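Testrunde gesucht: Wer spielt mit mir Mustix kaputt?

Hallo zusammen, ich bastle jetzt seit April an meinem Kartenspiel Mustix, und langsam kann ich meine eigenen Karten nicht mehr sehen. Also brauche ich euch! Mustix ist ein Stichspiel mit 53 Karten für vier Leute, immer zwei gegen zwei, und eine Partie dauert (wenn keiner ewig grübelt) um die 40 Minuten. Der kleine Verlag Girenby hat Interesse angemeldet, will aber vorher Rückmeldungen aus Blindtests sehen, also aus Runden, in denen ich nicht danebensitze und ständig reinquatsche.
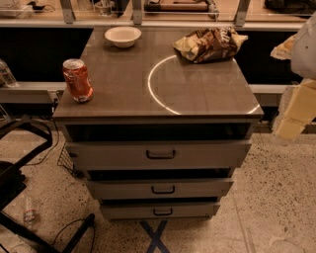
Dose, Schüssel, Chipstüte

Ihr bekommt von mir den Prototyp per Post und die Anleitung als PDF. Ich wünsche mir mindestens zwei Partien und danach den ausgefüllten Fragebogen, gern schonungslos. Erfahrung mit Stichspielen ist schön, muss aber nicht sein. Wer schon bei Forside mitgetestet hat, weiß ja, wie pingelig ich bei Regelfragen bin ;-) Geld gibt es leider keins, dafür euren Namen in der Anleitung und ein fertiges Exemplar, falls es mit dem Druck klappt.

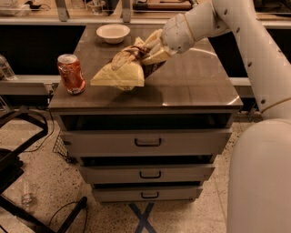
Hosoda wollte gleich wissen, ob die Wertung am Ende wirklich so bleiben soll, denn wer in der ersten Runde hinten liege, hole das kaum noch auf. Guter Punkt, genau dazu stehen im Fragebogen jetzt eigene Fragen, und eine alternative Wertung liegt auch bei.

Wenn ihr Lust habt, schreibt mir übers Kontaktformular, wie viele ihr seid und was ihr sonst so spielt. Feste Vierergruppen nehme ich zuerst, Einzelne versuche ich zusammenzubringen. Ich freu mich auf euch!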